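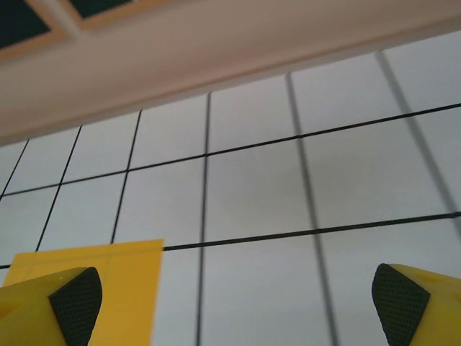
Minutes, May meeting, 7 p.m., Trermont branch library

Wendy Naylor opened with a warm welcome, and thanked everyone who had brought pie (there was plenty left at the end, so please do take some home next time!). The April minutes were approved as read.

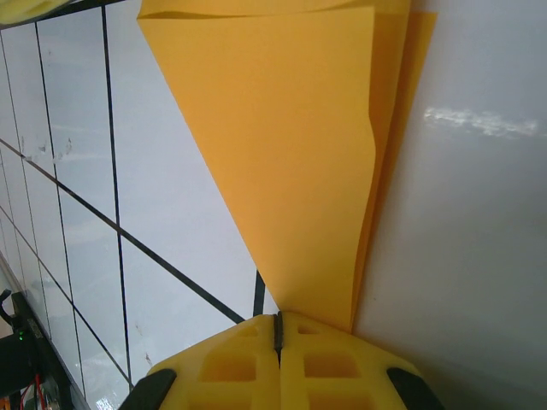 The seed swap gave away 200 packets, a lovely result for a rainy morning, and we spent a good while talking over which tomatoes went first.

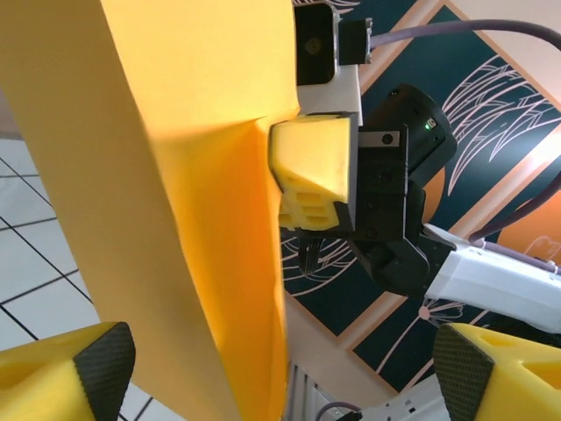

Trermont Garden Club

Compost: Entwistle quoted $2,000 for the season, delivered. After a long and friendly talk we voted to accept, with 3 against.
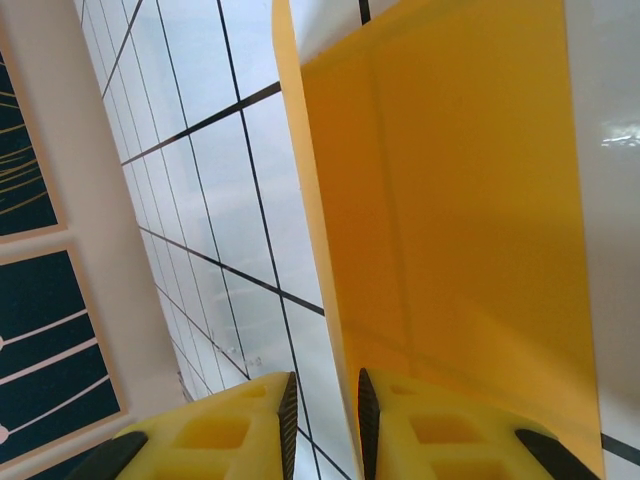
Wendy will call them about dropping it by the Telard Street gate, and will ask if the bags can be left under the maple. Adjourned at 8:40.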